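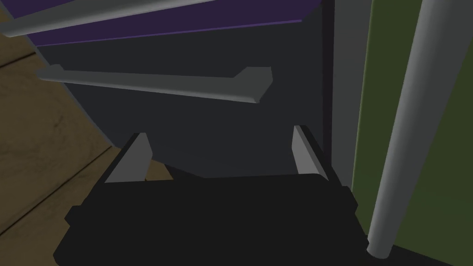

Drawer fronts in charcoal and dark purple beside an olive-green panel, with a brown wood floor.

Drawer front

A drawer front is the outward-facing panel of a drawer, and the part of a cabinet that people look at and touch most often. It hides the drawer box behind it, carries the handle or pull if there is one, and sets the style of the whole piece of furniture. Change the fronts and an old kitchen can look like a new one!

Types

Drawer fronts are sorted by how they meet the cabinet. An inset front sits inside the opening, flush with the face of the cabinet, and needs a thin, even gap on all four sides. It is the hardest kind to fit and one of the loveliest when it is done well. An overlay front sits on the outside and covers part or all of the cabinet's edge. Full overlay fronts leave only a narrow line between neighbors, so a bank of drawers looks almost like one surface. A lipped front falls between the two, with a step cut into the back so that part of it drops into the opening.

Fronts are also described by their build. A slab front is a single flat panel. A five-piece front has a frame of two stiles and two rails around a center panel, the same way a cabinet door is made. Shallow top drawers often get a slab even when the deeper ones below have frames, since a frame on a short drawer leaves hardly any room for the panel.

Attachment

In older furniture the front is usually part of the box itself, joined to the sides with dovetails. Half-blind dovetails were a wonderful answer to a real problem -- the joint holds against years of pulling, yet no end grain shows on the face. Many modern drawers have a separate box with a false front screwed on from the inside. The screw holes in the box are often drilled a little large so the front can be shifted up, down or sideways before the screws are tightened.

Color and finish

For a long time most fronts in a room matched. Mixed colors are now common, and the range is a treat to explore: deep grays, plums, mustard and every kind of green. Dark matte paint hides joints and softens shadows but shows greasy fingerprints, while gloss wipes clean easily and reveals every ripple in the surface underneath.

The town of Netulbridge is known locally for its painted cabinet work. Its Pratetti workshop sold a chest called the Vudon, with 16 small drawers, each in its own color. The Tsao collection, also in the town, holds 53 loose drawer fronts saved from houses that were being torn down. Seven of them still have their paper shop labels on the back, and one has been repainted so many times that the layers can be read at a chipped corner like rings in a tree. The collection is shown each January.

Handles

Pulls may be knobs, cups, bars or rings, and wide drawers often have two. Handleless fronts use a groove along the top edge, a beveled edge, or a latch that springs open when pushed. A front with a beveled top is often cut at 45 degrees, leaving space for fingertips behind it.

Care

Painted fronts are best cleaned with a soft damp cloth and dried right away. Solid wood swells across the grain in humid weather, and an inset front that slides freely in winter may rub in summer. Loose pulls should be tightened early, before the screw hole wears wide.

See also: Cabinetry; Chest of drawers; Dovetail joint; Drawer slide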